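Cleaning and checking wooden alphabet blocks

Applies to: painted or printed wooden letter blocks, bought new or second-hand
Posted by Onni Nieminen, 26 Sep 2022

Scope

These steps cover routine cleaning, a surface check and sorting for storage. They do not cover repainting. Sets with paper labels glued to the faces need a different method and should be kept away from water altogether.

You will need

Two microfibre cloths, one damp and one dry
A small bowl of lukewarm water with a drop of dish soap
A soft toothbrush
A dry towel large enough to hold the whole set
Sandpaper, 240 grit
A tray or shallow box for blocks that need repair

Step 1: Clear a work surface

Use a table with a flat, sealed top. Wipe it first and let it dry. Grit left on the table will scratch painted faces when blocks are slid across it. Good light from one side makes dents and lifted paint much easier to find than an overhead lamp does.

Step 2: Sort by face type

Tip the blocks out and separate them by how the face is made. Mixed sets are common with second-hand lots, and the different finishes do not clean the same way. Sort into solid colour faces with a white letter, bordered faces with a coloured letter on a pale or silver panel, and bare wood faces with a carved or pressed design. One block may carry more than one type. In that case, sort it by its most delicate face.

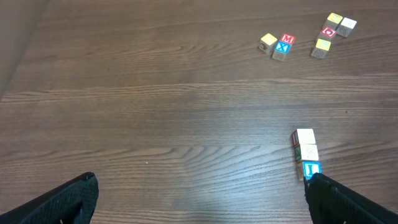
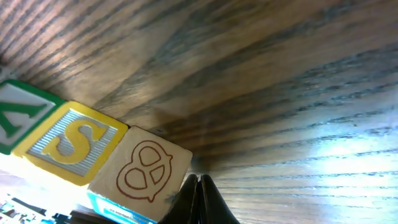
Letters on the table: M on red and X on blue in the first photo, a green A and a yellow S in the second.

Step 3: Dry brush the recesses

Dust settles in carved circles, ribbed panels and the step between a border and its panel. Brush these dry before any water goes near them. Wet dust packs into the grooves and sets like filler. Brush along ribs, never across. Tap the block face down on the towel between passes.

Step 4: Damp wipe

Wring the cloth until it no longer drips. Wipe one face at a time, then turn the block and repeat. Do not soak the blocks and do not put them in the dishwasher. Wood takes up water fastest through the end grain, and a soaked block can swell enough to crack the paint at the corners.

For crayon, put a little undiluted soap on the cloth and rub in small circles. Test one corner first. If colour comes off on the cloth, stop and go back to dry brushing only. A set from Louro that Carmela De Luca passed on to me shed its red at the first wipe, and I now test every colour separately.

Step 5: Dry

Stand the blocks on the towel with a finger's width between them. Turn them after 12 hours and leave them for another 12. Keep them off heaters and out of direct sun. Bare faces should look the same shade all over before you go on.

Step 6: Check edges and corners

Run a fingertip along every edge. Raised grain on bare wood can be taken down with two or three light strokes of the 240 grit, worked with the grain. Keep the paper off painted faces. Put a block in the repair tray if you find any of the following:

a split that a fingernail will catch in
paint that lifts or flakes
a corner broken back to rough wood

Flaking blocks should not go back to children who still mouth their toys. If the age of the paint is unknown, retire the block.

Step 7: Store

Pack the blocks in a single layer if you have the space, painted faces away from each other. A cotton bag works for smaller sets. Sealed plastic tubs hold any moisture that was missed in step 5, so leave the lid ajar for the first week. I keep mine in a Kindbridge drawer insert, which takes 25 blocks of the common size.

Timing

Hands-on work for a set of 16 is some 25 minutes. Drying adds a full day. I do the complete routine once a year, in May, and a dry brush whenever the box looks dusty.

Notes from readers

Saimi Laitinen uses a clean makeup brush in place of the toothbrush for ribbed panels. I have tried it and the finer bristles reach the bottom of the grooves.

Ulises Mamani asked about vinegar. A weak mix is fine on bare wood but I would keep it off metallic finishes, which can go dull.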